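How to get marks off a white desk without ruining it

Quick one, written between jobs. I do end of let cleans and white desks are the thing people lose deposit money over. Pen, tea rings, that grey shiny patch where your wrist goes. Most of it comes off.

What you need

Two microfibre cloths, one for wet, one for dry
Washing up liquid
Bicarb
Surgical spirit or similar, small bottle
500 ml warm water in a bowl

No scourers. No bleach. Not the green side of the sponge, please.

Clear the desk first. All of it, cables as well. Wiping round a monitor stand leaves a tide line and you'll see it every morning for ever.

Step 1. Dry dust. Crumbs and grit scratch a gloss top worse than anything, so get them off before any water goes near it.

Step 2. Warm water, one small squirt of washing up liquid. Cloth wrung out hard. Work back to front in straight lines, leave it 7 minutes, then look at it from low down with a lamp on. Whatever's still there is a proper stain.

Step 3. Tea and coffee. Bicarb and a few drops of water, mixed to a paste. Dab on, leave it, wipe off with a damp cloth. Don't rub in circles, you'll dull the shine and then you've got a round patch instead of a round stain.

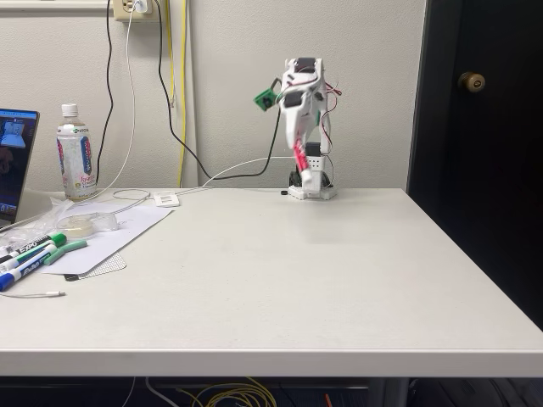 Step 4. Biro and marker. Spirit on the cloth, never straight on the desk. Try it underneath first, or on the back edge. If colour or shine comes off on the cloth, stop. If it's fine, press and lift, press and lift, clean bit of cloth each time. Windows open.

Step 5. Sticky stuff, tape, labels. Hairdryer on low, then an old bank card held nearly flat. Bit of cooking oil for what's left, then back to step 2 to get the oil off.

Step 6. Dry it. Second cloth, properly, espcially along the joins and front edge. Water gets in there and the edging swells. No fixing that.

Yellowing from the sun won't shift. Orest Skoryk swears by toothpaste for it, I tried it on a Kutitz top and got a nice matt smear. So no.

Deep scratches, same. A filler pen hides thin ones if you can match teh white, and there are more whites than you'd think. Take a drawer front to the shop with you.

After that just a damp wipe once a week and a mat under the mouse. Wardrobe doors next, when I get a minute.

Vitalii Harasym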